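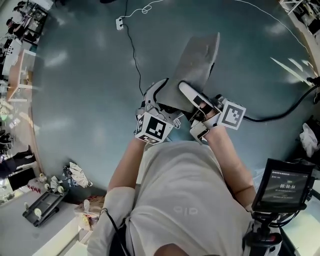

Is the Trokato handheld gripper kit worth it for a two-person shop?

Asked in Robot Arms and Automation
Edited once. 3 answers. 93 views.

We make flat-pack display stands. Two of us, one small arm bought used (a Godholm, the older controller), and a lot of thin panels that need to be picked up, turned over and set in a jig. I've been teaching the arm by pushing it around by hand and saving points, and every time a panel size changes I lose most of a day.

A reseller is pushing the Trokato kit at me pretty hard. For anyone who hasn't seen it: two grippers you hold in your hands, marker cubes on them, a head camera, a small monitor on a handle, and a subscription to the software that turns your recordings into something the arm is supposed to be able to run. The quote is $2,802 for the hardware and first year. After that the software is $39 a month, which I only found on the second page of the PDF.

The pitch is that you do the job yourself with the grippers on, a bunch of times, and the arm picks it up. Their brochure says "teach any task in an afternoon." I have been around long enough to flinch at "any."

What I want to know:

Does it work on thin flat stuff, or is it all cups and blocks like in the demo reel?

How many recordings before you get anything usable? The reseller said "it depends" and then changed the subject to financing.

Is the pose tracking good enough for a jig with a tight fit? Mine has maybe a sixteenth of an inch of slop.

Can you get your recordings out if you quit paying?

I'm not a programmer. I can follow instructions and I can solder. Please don't tell me to write my own thing.

EDIT: a few people asked, so: the panels are painted on one side, light gray, no texture at all. Biggest is about the size of a cafeteria tray, smallest is more like a paperback. One arm only. I know, I know, see answer 1.

Comments on the question

You have ONE arm and they're quoting you the two-gripper kit? Ask them why.

Asker: I did. They said I could "grow into it."

lol

Answer 1 (accepted by asker)
14 votes

I bought this kit with my own money in May and I've used it on sheet goods, so I can answer most of this. I have no connection to the company and they would probably prefer I didn't post.

Start with the thing in the comments. If you have one arm, two-handed recordings are close to useless to you. You will naturally use both hands on a panel. Everybody does, one hand clamps a corner and the other steadies or pushes down on an edge, and the software saves that as a two-arm job. Your arm can't play half of it and hope the panel cooperates. They do sell a single gripper version. It isn't on the front page of the store and my reseller claimed not to know about it until I sent him the link. So before anything else, get that quoted, or decide you're buying a second arm, and then the whole budget is a different conversation.

Now your questions in order.

Thin flat stuff. It's mediocre, with some caveats. Once the panel is in the jaws it's fine, the jaws hold a board by the edge or the corner pretty securely. Getting it off a flat surface is the problem. Your own fingers do a little trick where you slide the panel, get a nail under it and tip it up. With the gripper on you can't feel any of that, so you learn a different trick, and then the arm has to do the different trick, and it does it badly. I gave up and made a rack that holds my panels tipped up with one edge sticking out. Pick rate went from embarrassing to okay. But you'll notice that the rack solved it, and the rack was scrap wood.

Number of recordings. For one panel size, one start position and one jig, I had something I'd call usable after a couple of evenings of recording. Then I moved the rack a foot to the left and it fell apart, so I had to record with the rack in different spots too. Budget for that. The "afternoon" in the brochure covers recording time only. It doesn't count uploading, waiting, finding out half of your takes were rejected, and doing them again.

Rejected takes deserve their own paragraph. The tracking depends on the camera seeing the cubes. If you tilt your wrist so the cube faces away, or the board comes up between the camera and the cube, you lose tracking and the take gets tossed. Big panels are worse for this because you're flipping what amounts to a wall in front of your own face. The monitor shows you the timer and some small text, but in my version it won't warn you that a cube dropped out. You learn that after the upload. I complained about it and was told it's on the roadmap. I've been told a lot of things are on the roadmap.

Tight jig. No. I would not trust it to a sixteenth. I'm not going to quote you a number, I don't have the gear to measure it properly, but what I see is that it gets the panel to the jig and then about as often as not it sits on the lip. What saved me was cutting a lead-in on the jig, a sloped edge on two sides so the panel slides down into place. If you can't change the jig, save the last inch as fixed points the way you're doing now and use the kit for everything before that. The software allows this. It's under a menu called Handoff and the manual gives it one paragraph.

Getting your data out. You can export the video and a file of hand positions at any time. You can't export the trained result. Quit paying and whatever is on the arm keeps running until you need to change it, and then you're stuck. I asked support twice to make sure and got the same answer in slightly different words.

Would I buy it again? For what I do, probably not at that price. I got use out of it, but the rack and the lead-in did more of the work than I like to admit, and with those two in place my old saved-points program would have been all right too. If your panel sizes change every week the math might come out better for you. If it's a few times a year, build the rack.

Small stuff, in case you go ahead anyway:

The hand straps run large.
Ceiling lights bounce off a shiny floor and the tracking gets jumpy. I put down a dull rubber mat.
Clear out your power cords first. I stepped on mine mid-take, twice.
The carrying case is extra.

Comments on answer 1

Asker: This is what I needed, thank you. How big is the rack? Any chance of a sketch?

No sketch, sorry. Two side pieces with slots cut at a slant, a strip across the bottom, front edge of the panel hangs out past the strip by two fingers' width. Took me less than an hour and I'm slow.

Did you try it with a matte panel vs glossy? Wondering if the paint matters.

Mine are raw and dull so I can't say. The cubes are what it tracks for your hands. The panel itself it just has to find, and plain gray on a plain gray floor doesn't sound like a good time to me. Put something of a different color underneath.

Answer 2
3 votes

I think answer 1 is too hard on it. We ran the Wong kit for a while before this and the Trokato is a lot better. The Wong one had you wear a glove with wires and recalibrate every time you took it off to eat lunch. With this you pick up the grippers and go. My nephew was making decent recordings in ten minutes.

As for the cost, what does a day of your time come to? You said you lose most of a day per size change. If you do that 7 times a year it's already most of the way to paying for itself.

Also the demos aren't all cups and blocks. There's one where they fold a towel.

Comments on answer 2

What did the arm do with your nephew's recordings? Did it run the job?

We haven't gotten to that part yet, still setting up the arm.

So you've reviewed the handles.

The grippers are the main thing you're paying for so I think it's fair.

The towel video has a cut in it right when the second corner comes over. Watch the cup on the shelf behind, it moves.

Asker: I appreciate it, but a day saved only counts if the thing works the day I need it. I'd be spending part of that day re-recording.

Answer 3
6 votes

Never used the Trokato so take this for what it is. I sell and fix used arms.

Two things I'd do before signing anything.

Ask for the trial in writing. When I called them for a customer they told me there was a 30 day return, and the terms on the site say return of unopened hardware. Those aren't the same offer. Get someone to put the longer one in an email with their name on it. If they won't, you have your answer.

Second, mail them a panel. Your real one, painted, smallest size, plus a tracing of the jig. Ask them to send back one uncut video of an arm (not a person with the grippers on, an ARM) picking it up and placing it ten times in a row, misses included. Any outfit that wants a sale of that size can find a morning to do it. Most of the clips I've seen for these kits, from them and from everybody else, are of a person doing the job nicely. Well sure. You can already do the job nicely.

I'd also check that your old Godholm controller is on the supported list. There were two versions sold under the same model name and the earlier one needs an adapter box from Breselau. The sticker inside the cabinet door tells you which you have. If the serial plate is riveted on it's the early one, if it's glued it's the later one. I've seen people buy a whole kit and then find out about the box.

And for what it's worth, for panels that flat and that plain I'd be looking at a suction cup before any kind of gripper. Doesn't help with the teaching side but it gets rid of the picking problem.

Comments on answer 3

Asker: Riveted. Of course it is.

Then ask for the adapter price before you ask for anything else.

Seconding suction. Painted side up and it'll grab fine as long as the paint is smooth.

Asker: Update 13/09/2023. Sent them the smallest panel and a tracing like answer 3 said. They sent back a nice video of a guy with the grippers on. I wrote back and asked for the arm. Waiting. Built the rack in the meantime, had to make the slots wider than I thought.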